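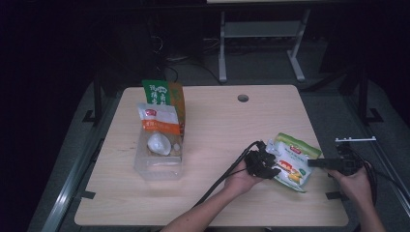

4. Collecting demonstrations

4.1 The task and the person doing it

The packing task is simple to state. Packaged food lies on a table, an open container stands near it, and the food must end up in the container without being crushed, dropped or posted down the cable hole. A person with free hands does this while thinking about lunch. The same person holding a gripper in each hand thinks of little else, and much of this section concerns the difference between the two.

We recorded 365 demonstrations for the Plerach set. All were made with hand-held grippers, moved directly by the demonstrator, with no robot in the loop. Each began with the goods on the tabletop and ended when the demonstrator said "done" and put both tools down. We kept the spoken word in the protocol after trying a foot pedal, which demonstrators pressed by accident whenever they leaned in to reach a difficult bag, and leaning in to reach difficult bags is most of the job.

Snack bags were chosen for their bad manners. A sealed bag full of air has no fixed shape, slides when pushed, and looks different each time it is put down. Printed fronts help a vision model up to the point where the bag folds over its own logo. Small items in clear wrapping are worse in a different way: the wrapping catches the light, and the part the camera sees best is seldom the part that should be gripped. Our early plan to begin with wooden blocks and work upwards was dropped after one session, in which the policy learned a great deal about wooden blocks.

4.2 Instructions, and how they were received

Demonstrators were given one page of instructions. It asked them to move at a steady pace, to keep the goods in view of the gripper cameras where possible, and to finish a failed grasp in the way they would finish it at home. The last request caused the most discussion. Some people at home would plainly use their teeth.

The first 56 demonstrations were collected under a stricter version of the page, which required a pause before each grasp. We had hoped the pause would give the policy a tidy moment at which to decide. What it learned was the pause. In trials on the Cloreo arms it would approach a bag, halt above it with every sign of deep thought, and remain there until the time limit. The pause was removed from the instructions and these demonstrations were left out of training, though we kept them on disk for the use of anyone studying hesitation.

Under the later version, demonstrators settled into habits of their own. The commonest was to steady a bag with one tool and work the other in at its side. A second habit was to drag the bag to the front of the table and take it where the edge gave some help. Neither was suggested by us. We labelled both after the fact and made no attempt to even them out, on the grounds that a demonstrator told to be natural in fixed proportions will be neither.

4.3 Hand-held or remote

For comparison, the same task was recorded by remote control using the Zusta station, in which the operator moves a pair of leader arms and the robot follows. The robot's own limits are then built into every recording. An operator can't reach where the arm can't, and anything shown is something the arm has, at least once, done. Hand-held recording offers no such comfort. A human wrist will turn through angles that the robot greets with an error message, and our demonstrators found most of them.

In exchange, hand-held work is quicker to set up and far easier to explain. The operator at the Zusta station needs practice before the first usable recording, and tends to become very careful, approaching each packet as if it might go off. People with the tool in their hands soon stop treating it as equipment. They nudge, tap and shuffle things along, and these small untidy movements turned out to matter more than the grasp itself. When we removed nudges from the training data as a test, the policy became neat in its movements and hopeless at packing.

We filtered hand-held recordings by replaying the tool path against a model of the Cloreo arms and rejecting any path they could not follow. The filter is blunt. It throws away a good demonstration for one ambitious twist near the end, and we didn't find a way of cutting out the twist that left the rest believable.

4.4 The fingers

Both jaws carry dark pads on their inner faces. New pads grip well and worn pads grip differently, and the change comes on gradually enough that a demonstrator adapts without noticing. The robot, fitted with new pads and trained on the habits of someone coping with old ones, squeezes as though owed money. We now treat pad wear as a condition of the recording and note it at the start of each session, on a scale that runs from "new" to "please".

Opening width raised a similar question. Demonstrators open the jaws far wider than a packet calls for, especially during the approach. We first took this for carelessness and penalised it. It is better understood as insurance against a badly judged depth, and once the penalty was gone the policy began to insure itself too.

Figure 2. Jaws open over the tabletop, with a clear package lying flat ahead of them and an orange package partly behind it. Scuffing can be seen on the pads. 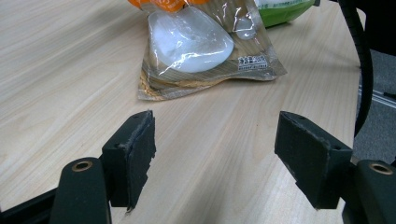 One reader of an earlier draft objected that we had blamed the pads for what might be the fault of the instructions, and asked whether a demonstrator told to squeeze gently would not have squeezed gently. It is a fair question. We tried it, adding the words "squeeze gently" to the page for a short run of sessions using the same goods. The demonstrators agreed that this was good advice and went on squeezing as before. Grip force, as far as we can tell, is set by the hand during the first slip and isn't open to correspondence.

The same reader suggested giving the demonstrator some sign of how hard the tool was pressing. A version with a small buzzer in the handle was built on the Kostiuk frame. It did reduce force, and it also made people put the packet down and look for their telephone. We have left the buzzer out of the main set and return to the idea of feedback in Section 6, where the signal is a light.

4.5 What was kept

A recording was kept if the container held all the goods at the end, if both tools stayed tracked throughout, and if the path passed the filter. Dropped items were allowed, provided they were picked up again. We would advise others to allow them as well. Policies trained only on clean runs had no idea what to do about a bag on its face, and dealt with it by packing the space where the bag had been.

Contact: Plerach project office | © 2019 the authors | Back to top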